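Gripper trials: the door numbers are in, and I'm not sold

A few of you asked after the last issue whether we would ever get around to the Remitz fingers. We did. They went up against the Kobori set we've been using since the spring, on the two-arm model in simulation, on door tasks only. Gorkamell's release notes say the new contact solver makes simulated handle grasps "ready to trust." I would like to see the hardware before I trust anything.

The setup was plain. Same arms, same controller, same start position, and only the finger model changed. Each finger set got 160 attempts per door style, with lever handles throughout. The robot had to reach the lever, close on it, push it down and start the door moving. Letting go early counted as a miss. So did getting the door open by shoving it with a forearm, which the scoring script was happily passing as a success until Tuesday, when we went through the replays by hand.

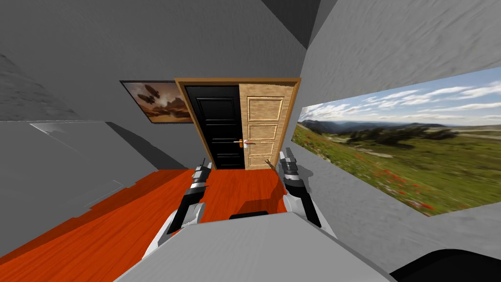

On the headline number Remitz wins, by 19 successful grasps on the paneled doors. Before anyone orders a box of them, look at where those 19 came from. Nearly all were attempts where the wrist arrived at a bad angle and the fingers slid along the lever until they caught on something. In the simulator that slide is smooth and forgiving. On the real bench at Tellham, with real rubber pads, I've watched a finger in the same position stick, chatter and pop off. We set friction to a single value for the whole handle. Real levers have a worn spot.

Kobori did worse overall but failed in a way I can work with. When it missed, it missed at the approach, and the controller knew it had missed. Remitz had a habit of reporting a closed grip on nothing much. If you're running these overnight, a gripper that is wrong and confident will cost you more than one that drops the handle and says so.

Then there is the camera question. All of this was run with the head view alone. Seen from up there, the forearms take up a good part of the picture by the time the hands get near the door, and I suspect we are measuring how well the policy guesses as much as how well the fingers grip. The wrist cameras are modeled but switched off. Turning them on will slow every run, and we should do it anyway.

We have 1173 logged episodes counting the warm-up runs, and they're on the shared drive if you want to argue with me. Please do it with the replays open. The summary sheet still has the forearm shoves in it for 2 of the door styles, so don't quote from that one yet.

Bench time for the physical comparison is booked for December. Until then the Kobori fingers stay on.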